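From: Darcy Cartwright
To: Hollis social list
Subject: Re: sweets for the Preline stall

> Do we still need bags for the sweets, or has Dorner sent them?

Dorner sent 127 and they are in the hall cupboard. I have started sorting. The red packets go in the blue bin and the wrapped bits in the orange-yellow basket. The Hershey's bars are still on the green table with the other bars.
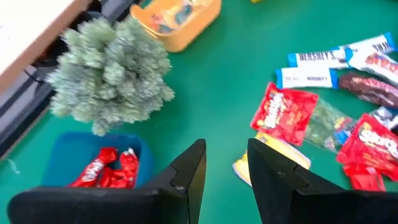
Page last changed: Jul 18, 2022

The frosted branch is for the stall front, so please leave it out. I can do bags from 2 if someone brings ties.

Darcy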